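Ticket: Shelf-stocking arm, replacement gripper and second unit (purchase query)
Queue: Equipment and spend
Raised by: Struan Tennant
Assigned to: Mark Anthony Cabrera
Status: Open, waiting on supplier
Opened: January 19, 2021

Summary
Request to approve a second arm for the Starncombe shelf trial, plus a spare gripper for the first. I have been asked to plan the spend and I am not ready to sign it off. Reasons in the log below. Please add to the log and don't start a new ticket, we already have two closed ones that say the same thing in a different order.

What was asked for
1. Second arm, same supplier (Brindgate), same controller.
2. Spare gripper, two-finger, to sit in the cupboard.
3. A year of Brindgate's support plan, the middle tier.
4. Shelf fixings and cable, no quote attached.

Entry 1 – Struan
Read the Brindgate quote twice. The spare gripper is 1,615 before VAT and the quote calls it "recommended". Recommended by whom? The one we have has not failed. It has slipped, which is a different fault with a different price. If the answer to a slip is to buy another gripper, we will own two grippers that slip.

The support plan is 1,000 a year. The quote also has a line for "commissioning", and that is 1,000 too. I asked whether these are the same people doing the same visit and was told they are "separate value streams". I would like that in plain words before anybody raises an order.

Entry 2 – Mark Anthony
Commissioning is the set-up visit for the new arm. Support is the phone line and two call-outs. They do overlap in the first month. I have asked if they will knock one of the call-outs off. On the spare: lead time was quoted as six weeks, so if the gripper goes in the middle of the trial we lose the trial. That is the case for it. I agree it isn't a strong one.

Entry 3 – Struan
Six weeks is what they told us for the arm as well, and the arm took eleven. So a spare might be worth having, but then let us say so and cost it as insurance. At the moment it sits under "performance upgrades".

I went through the fault notes from the bench. Most of them say "dropped" or "missed" with no more detail. Could whoever is on shift please write down which product, which shelf and what the arm was trying to do. "Dropped again" is no use to me when I am trying to decide between new finger pads and a new gripper.

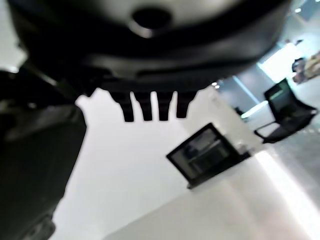 Also on cost: the quote has nothing for downtime on our side. Each time the arm needs setting up again, somebody stops doing their own job. I have been charged for that time internally since the autumn and it does not appear on any Brindgate paperwork, obviously, but it doesn't appear in our own business case either. Please add a line for it, even if the number is a guess. A guess is better than a blank.

Entry 4 – Mark Anthony
Added. I have put it in as half a day a week, which I expect you will say is low.

Finger pads: Brindgate sell a softer set for around 150. They claim these will help with tubes and tubs, where the contact patch is small. They have not sent test results. I asked for them and got a brochure.

Entry 5 – Struan
It is low. Leave it for now.

Pads first, then. It is the cheapest thing on the table and nobody has tried it. I don't believe the brochure, but I would believe a week of our own notes. Proposed test:

– Same shelf layout for the whole week. No tidying it up before a visitor comes.
– Old pads Monday and Tuesday, new pads for the rest.
– Tubes, boxes and bottles, in that order, same pick list each morning.
– Anything that ends up on its side goes in the notes as a miss, even if the arm "got it there".
– No hand help. If a person straightens a pack, that run is void.

The fourth point matters. In the last supplier report a pack counted as placed if it was anywhere on the shelf. A shop would not accept that and I don't see why we should pay for it.

Entry 6 – Mark Anthony
Fine with the test. One worry: the stock. If we only use the easy boxes the results will look good and mean nothing, and if we only use awkward stuff Brindgate will say we rigged it. I suggest a mixed shelf, crisp tubes with the plastic lids next to biscuit boxes, bottles on the shelf above. That is what Trirnwood want it for anyway.
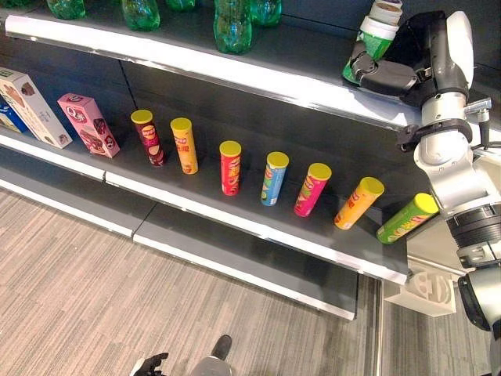 On reach, I think this is a bigger question than grip. The arm has to work on more than one shelf height from the same mounting, and I can't find anything in the quote about what happens when it has to pass close to stock on one shelf to get at another. If it knocks things on the way past, softer pads won't help. The second arm would have the same problem from the other side.

Entry 7 – Struan
Agreed, and it is the first thing anyone has written in this ticket that would change what we buy. Question for Brindgate, please send as worded:

"Please state the clearance needed between the arm and the stock on the shelf below when picking from the shelf above, and whether the planner takes account of stock or only of the shelf itself."

I suspect the answer is shelf only. If so, a second arm buys us twice the knocks.

I'd also like a price from Mowat for comparison. I know we ruled them out last year, but we ruled them out on delivery, and see Entry 3.

Entry 8 – Mark Anthony
Sent to Brindgate. Mowat will quote but want a site visit first, free of charge they say. I have told them free means free, no deposit.

Brindgate have come back on the overlap. They will take one call-out off the support plan but the price stays the same. I asked what we gain from that and am waiting.

Entry 9 – Struan
So we pay the same for less. Decline it and keep the call-out.

Where I have got to:

Second arm: not approved. Look again in May, once we have the clearance answer, our own test notes and a Mowat price.
Spare gripper: not approved. Will reconsider if lead time is put in writing with a penalty for missing it.
Finger pads: approved, one set. Charge to consumables.
Support plan: hold. The current cover still has time to run.
Commissioning: falls away with the second arm.
Fixings and cable: send me a quote and I'll look at it. I can't approve a line with no number on it.

Entry 10 – Mark Anthony
Pads ordered. Delivery "within days", no date given. I will start the old-pad half of the test only once the new ones are in the building, otherwise we will be comparing one month with another.

Shift sheet has been changed so there are boxes for product, shelf and action. "Dropped" on its own is no longer an option on the form.

Still open:
– Clearance answer from Brindgate (chased once)
– Mowat visit date
– Fixings quote
– Internal downtime figure, Struan to supply a better one

Entry 11 – Struan
Downtime: use one full day a week until the new sheets tell us otherwise. Leave this ticket open and please don't let Brindgate's account manager close it from their side again.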